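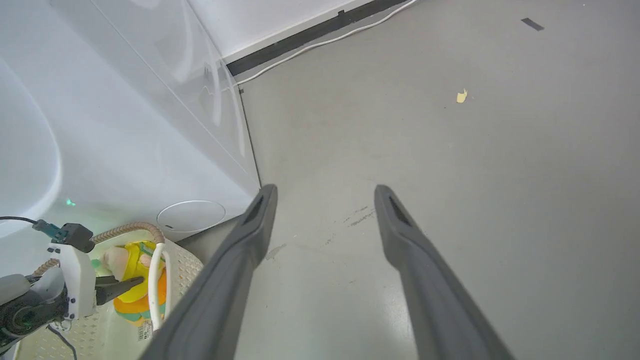
Commercial Cleaning and Building Maintenance
Unit 2, Week 4: Resilient floors and floor finish

Reading for this week: course reader, p. 118 onward. Bring your dilution charts to the practical.

Types of floor covering

Resilient flooring includes vinyl sheet, vinyl composition tile, linoleum and rubber. Concrete and terrazzo are hard floors and are covered in February. Check the manufacturer's data sheet before choosing a cleaner. Linoleum is made with linseed oil and is damaged by strongly alkaline strippers, so use a product with a lower pH and keep the contact time short.

Soil

Most soil enters a building on shoes. Dry grit scratches the finish, and the scratches then hold finer dirt and make the floor look grey. Matting at the entrance should be long enough for several steps. Vacuum mats daily in wet weather.

Black heel marks are rubber left on the surface. They usually come off with a white pad or a damp cloth and neutral cleaner. A scratch has cut into the finish and won't wipe away.

Daily routine

Dust mop first, then damp mop with neutral cleaner. Change the water when you can no longer see the bottom of the bucket. Put signs out before any water goes down. Edges and corners are done by hand, as the auto scrubber doesn't reach the baseboard.

Scrub and recoat, or strip?

Scrub and recoat if the finish is worn but the colour underneath is even. Apply 2 thin coats and let each one dry fully. Strip only where there is yellowing or heavy buildup along the walls.

For next class: read the Stavard office case and write a one-page cleaning schedule for the ground floor. Include the labour hours for each task. Hand in at room 2409.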